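How to Oil a Butcher-Block Table
Posted by Adaeze Ogundipe, 30 Jun 2019

A wood top asks very little of you, then sulks for years if you forget. I neglected mine from November until spring, and it went the color of old toast.

What you need: food-safe mineral oil, sandpaper, two lint-free rags, and an evening when you don't plan to eat at the table.

1. Clear it off. Everything, including the mail.

2. Wash with dish soap and a barely damp cloth. Let it dry overnight. Yes, overnight.

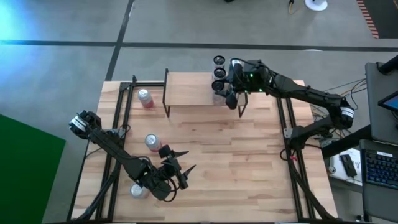 If water rings remain, rub them with coarse salt and half a lemon. You will feel like a medieval healer. Rinse and dry again.

3. Sand along the grain with 88 grit if the top is truly wrecked, otherwise go straight to 200 or whatever your store has nearest. Wipe off the dust, then wipe off the dust you missed. 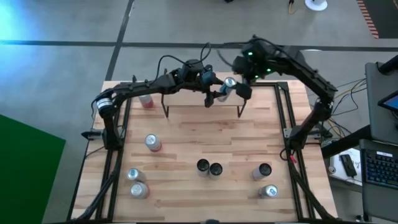 4. Pour on a puddle of oil and push it around with a rag. Leave it for up to 10 hours. Dry patches will drink it at once and want more.

My neighbor in Evdale, Lăcrămioara Crăciun, uses walnut oil and has opinions about people who don't.

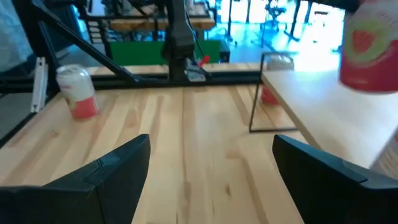
Buff off the extra with the second rag. If the top still feels sticky, you were generous, so keep buffing.

5. Lay the oily rags flat outside to dry before you throw them out. Repeat the oiling monthly, or when guilt strikes.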